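Kulsoom Ghumman has led walks at Omach for 26 seasons, and she still talks about the lake as if she found it last week. "You come over the ridge and there it is, all that water — I get goosebumps every single time!" she says.

The trail now takes 1,000 visitors a day in October, and she'd love to see more of them stay overnight in Timlow.

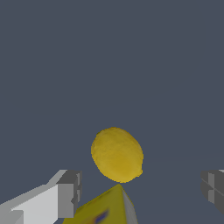
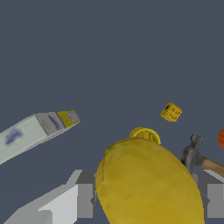
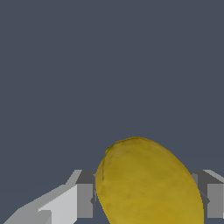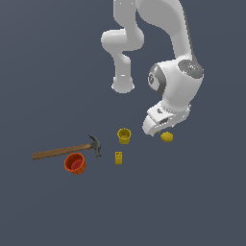 "People rush back for the last bus and miss the herons," she says. "Stay for one sunset, please!"

Her colleague Naveed Yousafzai is just as excited about the new boat landing, which opens next spring. "Older folks can finally get across," he says. "My mother has already picked her seat."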